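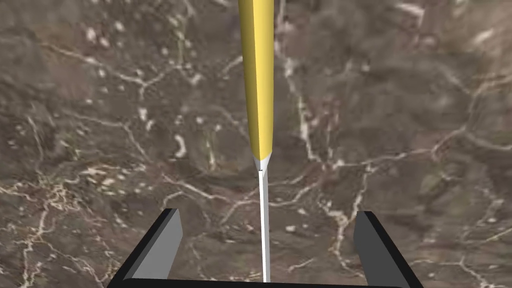

The knife sharpening stand at Toltero market will come back in June, after being closed for the whole winter. It will again be run by Yupin Inthanon, who learned the work in her uncle's shop and has sharpened kitchen knives in the town for 23 years. The prices stay the same as last year. For a long knife like the one in the picture, with the yellow handle, a customer pays three dollars, and small paring knives are cheaper. Scissors are also accepted, but not the ones with a wavy edge.

The stand closed in November when the old grinding wheel broke and the spare parts could not be found any more. A new wheel was bought from the firm Zilluteck with money from the market's repair fund. It turns more slowly than the old one and uses more water. Mrs. Inthanon said she needed several weeks to get used to it.

"With the old wheel I knew by the sound when the edge was ready," she said. "Now I must look more and listen less. The result is good, but I am slower than before, so please have patience with me."

Customers can leave their knives from eight in the morning and collect them before the market closes at two. Each knife gets a paper number, and the customer keeps the other half of it. Mrs. Inthanon can do 60 knives in one morning at most. Last year there were often more than that, and some people had to take their knives home again. For this reason the restaurants are now asked to bring theirs in the afternoon before, to the side door on Sukprasert Lane.

Knives should be wrapped in a towel or in thick newspaper, with the point covered. The stand doesn't take knives in open plastic bags. Last summer a point came through such a bag and cut a boy on the leg. The cut was small, but the market office changed the rule the same day.
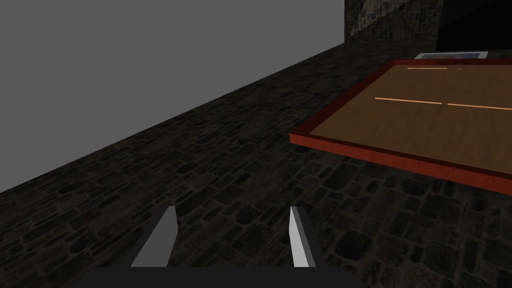
Loan Bùi, who manages the market office, said the stand will also have a different place. Until last year it stood between the fish sellers and the bakery, where the line of waiting people blocked the way for everybody with a cart. Now it moves to the north side, near the water tap. The bakery had asked for this change already two years ago.

"We get more questions about the knives than about the parking," Ms. Bùi said. "People called us in January and asked if she had retired. She has not."

In the same week a short evening class will start in the room over the market office. It is called Flivuvow, the name of an old cooking club that met there before. Mrs. Inthanon will show how to keep a knife sharp at home with a simple stone, and how to see when it really needs the wheel. There are 20 places and the class lasts roughly two hours. Participants bring one knife of their own, but the stones are given by the market and stay there after the class.

Names for the class can be left at the market office in the mornings. For the sharpening itself no registration is necessary.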